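Collecte à la pince : combien de prises par objet avant de changer la table ?
Forum Apprentissage et manipulation > Données

mpalamarchuk
Posté le samedi 9 août 2025

Bonjour à tous. On constitue en ce moment un jeu de démonstrations à la pince manuelle, deux doigts, sans robot. Le but est d'entraîner une politique de rangement de table, puis de la transférer sur un bras. On en est à 2473 épisodes bruts, avant tri.

Le protocole actuel : on pose quelques objets ordinaires sur la table (bouteille d'eau, gobelet en papier, paquets souples, câble enroulé), on fait 70 prises, puis on déplace tout. L'approche se fait à hauteur de table, doigts ouverts, avec un arrêt court avant la fermeture. 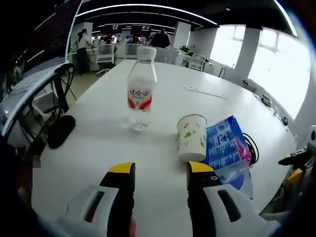 Nicanor Manzano trouve que 70 prises sur la même disposition, c'est beaucoup trop. Au bout d'une dizaine, le modèle n'apprend plus que la position de la bouteille. Mieux vaut déplacer les objets à chaque épisode, même de quelques centimètres, et accepter d'aller moins vite.

mpalamarchuk
Je comprends l'argument mais je ne suis pas convaincu. Si on bouge tout à chaque fois, on perd un temps fou et les opérateurs finissent par reposer les objets au même endroit sans s'en rendre compte. Avec une disposition fixe, on fait au moins varier l'angle d'approche de façon contrôlée.

nmanzano
Tu peux tirer les positions au sort. On a un petit script qui affiche une case de la table, l'opérateur pose l'objet dedans et c'est tout. Ça prend 6 secondes par épisode.

kinnear_d
D'accord avec Nicanor pour les positions, pas pour le reste. Chez Sikamer on avait une belle variété de dispositions et la politique échouait quand même sur tout ce qui était souple. La bouteille passait, les emballages non. Regardez votre répartition par type d'objet avant de toucher au nombre de prises.

mpalamarchuk
Bonne remarque, j'ai regardé. Sur le dernier lot, 43 % des épisodes portent sur la bouteille. Les paquets plastiques et le câble se partagent le reste avec le gobelet. Les paquets posés l'un sur l'autre sont les plus pénibles : il faut décider par quel bord on attaque, et chacun a sa méthode. On travaille aussi à deux pinces autour de la même table.
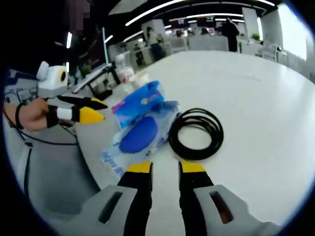
Pour l'instant chaque pince enregistre sa propre trajectoire et on recale les horloges après coup. Je garde les deux flux même quand une seule pince saisit quelque chose. Je ne sais pas encore si on s'en servira, mais le stockage ne coûte pas grand-chose.

mogilvie
Attention au recalage après coup. Un décalage de quelques images suffit à rendre les épisodes à deux mains inutilisables. Faites un geste de synchronisation au début de chaque enregistrement, par exemple deux fermetures franches des doigts.

Autre question : vous jetez les prises ratées ?

mpalamarchuk
Oui, pour le moment.

mogilvie
Dommage. Gardez au moins celles où l'opérateur se rattrape. C'est ce qui manque le plus au modèle une fois sur le bras.

kinnear_d
Pas d'accord. Les rattrapages, chez nous, ont surtout appris au modèle à hésiter. Il faut les étiqueter à part, sinon tu mélanges tout.

mpalamarchuk
Ça me va de les étiqueter à part. J'ai relu une série sur la bouteille ce matin pour voir où couper les épisodes. Ma règle serait de démarrer quand la pince entre au-dessus de la table et de marquer un point de passage quand l'objet est entre les deux doigts, avant la fermeture.

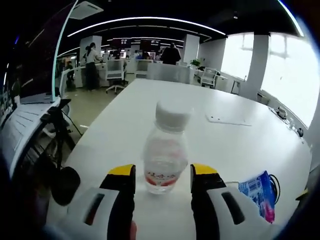
Avec ce point de passage, je peux comparer les opérateurs entre eux : durée de l'approche, hauteur des doigts, temps d'arrêt. Chunhua Xu s'arrête nettement plus longtemps que moi, et ses épisodes sont plus faciles à découper.

Donc, pour la semaine prochaine : tirage au sort des positions sur la moitié des épisodes, l'autre moitié en disposition fixe, même nombre de prises par objet. On entraîne les deux séparément et je poste les résultats.

nmanzano
Ça me paraît correct. Garde les mêmes opérateurs dans les deux moitiés, sinon la comparaison ne vaudra rien.

cxu
Pour le câble, je préférerais qu'on fixe une consigne. Soit on prend le rouleau entier, soit une seule boucle – en ce moment on fait les deux.

mpalamarchuk
Rouleau entier. Je l'ajoute au protocole.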